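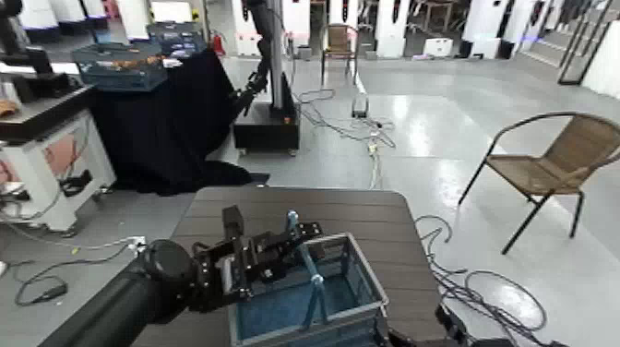
Grasbridge Reading Rooms: progress to 12 January 2021

Membership stands at 548, against 1,709 loans for the period. Picture books and large print account for most of the lending — crime novels come next.

Staffing
Peninah Biwott has taken over the Cidau branch from Marites Malabanan. Opening hours there are unchanged.

Spending
We are within budget on books and over on heating. The Poradmont boiler needed a new pump, which used up most of the repairs line. Mohandas Achari has asked for a second quote for the pipework.

Still to do
Four of the eight school visits have been made. The rest are booked for February. Caroline Kirui will send the revised cash flow separately, with the rent figures for Cidau.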